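Silberg Relay Baton

Training and race baton for track clubs and schools
Sold singly or in sets of 4

The Silberg is a smooth, one-piece aluminium baton for the 4 x 100 m and longer relays. The tube is cut and rolled at both ends, so there is no sharp lip to catch the palm on an upsweep pass. The coloured finish goes right over the rolled edge and is matt, which gives a drier feel than the gloss batons we used to sell.

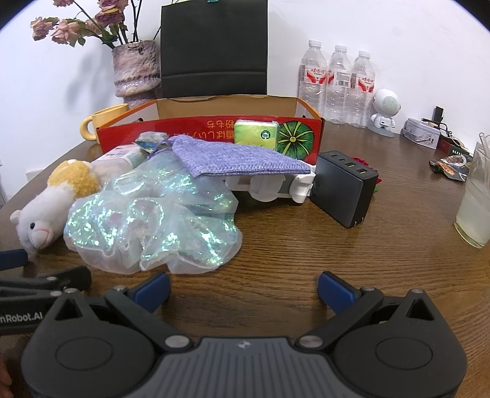
Colours are red, blue, yellow, green, white and black. A set of 4 comes in mixed colours unless you ask for one colour in the order notes. For school sports days we suggest a different colour for each lane, as it makes the finish easier to judge.

Grip sleeve
The Pirkano sleeve is a thin rubber cover for training only. It slides over the middle of the tube and helps younger runners find the right place to hold. Wet the inside with a little water before fitting. Take it off before a race.

Looking after it
Wipe with a damp cloth after use. Don't leave batons loose in a bag with spiked shoes. Small dents don't matter for practice, but a baton with a split or raised edge should be thrown out.

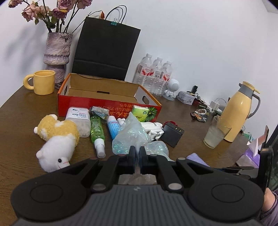 Which baton do I need?
For under-11s, look at the Egger foam baton, which is lighter and softer if dropped on a foot. The Silberg suits older juniors and adults. If you only need something for indoor circuits, the Skernton plastic baton costs less and comes in packs of 20.

Delivery and returns
Orders placed before 2 pm are sent the same day, Monday to Friday. Sunday orders go out on Monday. Unused batons can be sent back in their wrapping for a refund. Printed batons can't be returned unless there is a fault.

Club name printing
Up to 2 lines of text, one print colour. Allow an extra week in March and April, when clubs are ordering for the season.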